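Feltasau, tour de bureau reconditionnée
État : très bon - Garantie : 12 mois - Retrait à l'atelier ou envoi

Alors celle-là, je l'aime beaucoup et je vais avoir du mal à faire court ! La Feltasau, c'est la tour que je conseille à tous ceux qui passent à l'atelier en me disant « je veux juste un ordinateur qui marche, qui ne fasse pas de bruit et qui ne me coûte pas un mois de loyer ». J'en ai une chez moi, sous le bureau du salon, et une autre au comptoir de la boutique, qui fait les factures, la musique et les étiquettes d'envoi.

C'est une machine de bureau au départ, achetée par lots par des entreprises qui les changent bien trop tôt à mon goût (tant mieux pour nous). Le lot que je vends en ce moment vient d'un cabinet de géomètres de Gollitz. Elles ont passé leur vie dans des bureaux non-fumeurs, ça se voit à l'intérieur, et ça se sent aussi, croyez-moi, quand on ouvre une tour de fumeur on s'en souvient.

Ce que je fais dessus

Démontage complet, dépoussiérage, pâte thermique neuve, pile neuve. Je remplace toujours le disque par un SSD neuf, je ne revends pas de stockage d'occasion. Ensuite la machine tourne une nuit entière en charge. Sur la dernière série, j'en ai écarté deux, une pour un port USB capricieux en façade, l'autre pour une alimentation qui sifflait. Vous ne les verrez pas en vente.

Le compteur de la machine présentée sur cette page affichait 3 174 heures à son arrivée, donc pas grand-chose pour une tour de ce genre. Les autres du lot sont un peu au-dessus.

Le bruit

On me pose la question à chaque fois. Le ventilateur d'origine était correct mais il avait un petit ronron dans les graves que je ne supportais pas, alors je l'ai remplacé par un Zomov à roulement hydraulique. En navigation et en traitement de texte, je ne l'entends plus du tout. En montage vidéo, oui, ça souffle un peu, sans être pénible. Lorcan Moynihan, qui enregistre des livres audio et qui m'en a pris une au printemps, l'a mise derrière un paravent et il en est content.

Pour quoi faire ?

Bureautique, comptabilité, visio, retouche photo, un peu de montage, les devoirs des enfants, la généalogie (j'ai beaucoup de généalogistes dans ma clientèle, je ne sais pas pourquoi). Pour les jeux récents, passez votre chemin, ou appelez-moi et on parle d'autre chose : la carte graphique est modeste et je ne vais pas vous raconter d'histoires. Les vieux jeux de gestion et de stratégie passent très bien, j'y ai perdu des soirées entières.

Livrée avec

Le câble d'alimentation, un clavier AZERTY Brunton neuf, une souris à fil et une petite notice que j'ai écrite moi-même, avec mon numéro dessus. L'écran n'est pas compris, mais j'en ai presque toujours en stock, demandez. Côté système, je l'installe comme vous voulez : Windows avec licence, ou Linux Mint si vous avez envie d'essayer. Dites-le-moi dans le champ « remarque » de la commande, sinon c'est Windows.

Les défauts, parce qu'il y en a

Le capot a des micro-rayures sur le dessus. Il reste parfois une trace de colle à l'endroit de l'étiquette d'inventaire, je frotte mais certaines résistent. Le lecteur DVD est là et il fonctionne, par contre son tiroir fait un bruit de moulin à café. Et elle est lourde ! Comptez environ 13 kilos avec l'emballage, alors prévoyez des bras si vous habitez au quatrième sans ascenseur.

Disponibilité

Fiche mise à jour le lundi 3 juillet. Il m'en reste 4 prêtes à partir. Le prochain arrivage n'est pas attendu avant décembre.

Mémoire et évolutions

Si vous comptez garder la machine longtemps, prenez plus de mémoire dès le départ, je la monte et je la teste avant l'envoi pour le prix des barrettes. Vous pouvez aussi le faire plus tard, tout seul : machine éteinte, câble débranché, et on touche un bout de métal avant de mettre les doigts dedans.

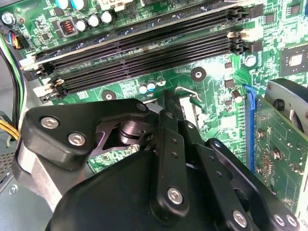
Et si vous n'êtes pas à l'aise, passez à l'atelier, je le fais devant vous en dix minutes pendant que vous prenez un café. Les jours où je suis en livraison, demandez Duván Lozano, il connaît ces tours aussi bien que moi.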